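The spring the Vivmont got its robots, Hamidreza Azimi had been folding other people's sheets for long enough that his hands did it while he thought about supper. He was head of housekeeping, which meant a clipboard, a ring of keys, and the right to eat his lunch sitting down.

The machines came from a company called Nallgate, two of them, in crates as tall as his nephew. There was a meeting. A young man in very clean shoes said the word "support" many times and passed around a plate of cookies, and everybody took a cookie and looked at the floor.

"Will it do bathrooms?" asked Nishad, who was the youngest on the crew and had the most bathrooms.

"Not yet," said the young man.

"Then what's the point of it?" said Nishad, and took a second cookie.

But there was one thing they all wanted to know, and it was Sotau who asked it, after the young man had gone, while she was stacking the cups. She had been at the hotel longer than the elevators. "How many of us will there be in September?" she said, and she said it to Hamidreza, as if he had the number in his pocket.

He didn't. He went upstairs that same afternoon and asked, and he kept asking, politely, every week, until the manager began to take the back stairs. In the end he got it on paper: 8 housekeepers now, 8 in September, and 4 rooms fewer for each of them on a full day. He made a copy for every locker and kept the real one at home in the drawer with his passport.

After that people were easier about it. They stopped calling the robots "those things" and started complaining about them the way you complain about a cousin. One was slow with corners. The other stood too close. You had to show them a job again and again, and it was odd, after all those years of being told to hurry, to be asked to do a pillow slowly.

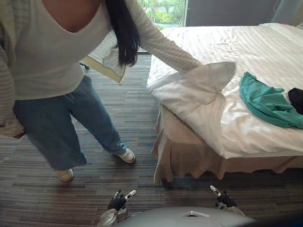 What Hamidreza hadn't expected was how much talk there would be. Nobody had ever asked his crew how they made a bed, and now they argued about it over soup. Did you start at the head or the foot? Did you smooth with the palm or the side of the hand? Sotau had a way of tucking a corner she'd learned from her aunt, and she wouldn't show it to the machine in room 523 until he had put her name on the training sheet, spelled right.

He wrote it in himself, in capital letters. Then he stood in the doorway with his clipboard while she did the corner once, and undid it, and did it again.

"You're watching too?" she said.

"I never knew how you did that one," he said, and came in to see it better.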